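The sofa situation, and a blanket that weighs as much as a small dog

I have been putting off the living room since Thanksgiving. Every evening I walk past it with a basket of something or other, look at the sofa, think "tomorrow," and go to bed. Well, tomorrow arrived, and it brought cold rain and no plans, so I made a very large coffee and got going.

Some background for anyone new. We moved into the apartment on Tomitwood in April, and it has 900 square feet total, which sounds fine until you own as many soft things as I do. The sofa is the biggest piece of furniture we have. It's where we eat (I know), where laundry waits to be folded, where the kids' stuff goes when it has no other home, and where I fall asleep during any movie longer than ninety minutes. So it collects. If you've lost a sock, a library card or half a granola bar in this house, I can tell you where to start looking.

And over all of it, from October until the heat shuts off, lives The Blanket.

I bought The Blanket at the Badawi closing sale two winters ago. You may remember that post, the one where I went in for a shower curtain. It's enormous and shaggy, white and gray with a little beige running through it, and I love it more than is reasonable. It's also terrible to manage. You can't really fold it, you can only persuade it into a lump, and the lump slides. Things get under there and you'd never know, because it's so puffy that the shape doesn't change. I could hide a Thanksgiving turkey under it and you'd just think, oh, cozy.

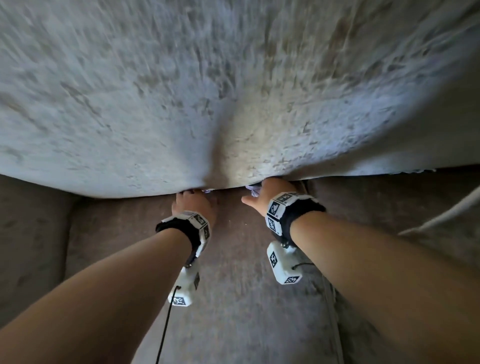

Posted December 2023 in Home, Tidying Up
by the author of Detirov Street Diaries

My method, if you want to call it that, is to start at the bottom hem. I used to grab the blanket by the middle and yank, and everything underneath would go flying onto the floor or down the back of the cushions, and then I'd be on my stomach with a flashlight. Now I slide both hands in flat, palms down along the seat, and feel around first. You'd be surprised how much you can find that way! There was a bit of light purple fabric poking out on one side, and something pale lilac bunched up farther over, so I knew right away I wasn't just dealing with the blanket.

I have a theory that everything purple in this apartment migrates to the sofa. We don't even own that much purple. I do a load of lights and there's purple in it. I pack for a weekend at my sister's and there's purple in the bottom of the bag. At some point I must have decided it was my color and then forgotten.

Anyway! Once you've felt along the edge, lift and roll. Don't fold yet. I roll the hem up and back toward the top of the sofa, a little at a time, and pull out whatever turns up as I go. Keep an empty basket next to your feet and a bag for trash. Don't stop to put anything away, or you'll end up in the bedroom reorganizing the T-shirts and the sofa will still look like that at dinnertime. Ask me how I know.

When the seat is clear, vacuum. Our sofa is a grayish brown, a color I picked for hiding crumbs, and it does such a good job that I forget they're there until I run the little nozzle along the seam and hear them rattling up the hose. I did the seams twice and then the arms, and then I got distracted and did the lampshade.

Washing The Blanket is a whole separate outing. It doesn't fit in our machine, or it fits but then the machine walks across the floor. I take it to the Toltora laundromat, where they have 2 of the giant front loaders way in the back, and I go early so I can get one. Cold water, half the soap you think you need, no fabric softener (it makes the shag go flat and sort of greasy), low heat with a couple of clean tennis balls. It takes forever to dry. Bring a book. I checked my page counter app out of curiosity and I've read 612 pages in that laundromat this year, most of them in one very uncomfortable orange chair.

I didn't get to the washing part on sofa day, by the way. It was still raining and I wasn't about to haul that thing down the stairs and across a wet parking lot. I shook it out as well as I could over the bathtub and laid it back, tucked behind the cushions this time so it won't creep forward quite so fast.

Next up is the hall closet, where I keep the spare pillows, and the other spare pillows. If anybody has a good way to store a queen comforter without those vacuum bags that puff back up by the weekend, please leave me a comment. I've bought three different kinds and I'm not buying a fourth.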